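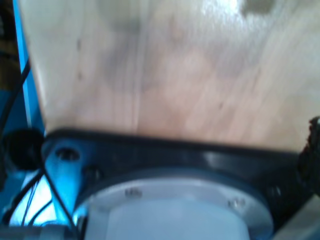

One pupil wrote on the end-of-term form that the neighbours had asked when the course would be over, and could they please be told it was going well.

About Rindeo

Rindeo is an evening school for the accordion, in Sovcombe, above the old Jetley biscuit shop. We take grown-ups of any standard, including those who have only ever held one to move it off a chair. Classes are kept to 12, as that is the most accordions a person can listen to and still enjoy supper.
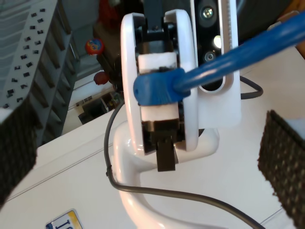
Beginners start with the left hand, the one you can't see, and spend their first evening on nothing but air. Moving the bellows well is most of the job. When they turn from out to in, the sound should follow a line like that curved white neck in the photo — a slow S, with no corners in it. Ours had corners for years. After that come the bass buttons, then a waltz, then the same waltz at the speed it was written.

We teach from the Gál books, which are strict and a little bossy, and which work. Our own library holds 938 tunes, a good many of them polkas. Please bring them back.
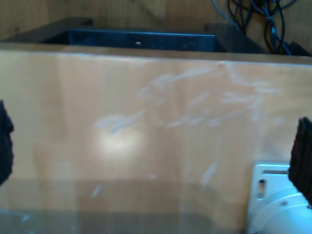 When we meet

Wednesday at seven, term time only. There are two loan instruments, both heavy, both with opinions about damp. The summer concert lasts 70 minutes and has so far always had an audience. 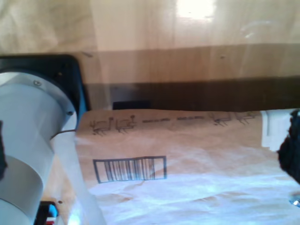

Does it matter that I can't read music, people ask us on the phone, usually in a whisper. It doesn't. We'll get to it by December, and you may whisper until then.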